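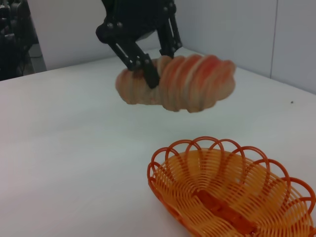

Gripper holding its catch over the white table

What a fun Friday! Lykkegaard opened up its new storage site for the afternoon and I went along with my sister, who needs somewhere to keep a camper over winter. Dwight MacPherson walked us round all 3 floors (my knees noticed) and let us try the keypads ourselves. There are roughly 300 units, from little lockers up to ones you could park a van in, and the corridors are so bright and clean! I loved the wide freight elevator and the free carts by the loading dock. Outdoor parking is round the back, 18 spaces on gravel, with a good turning area for trailers. She put her name down for one before we left. The gate closes at 9 pm.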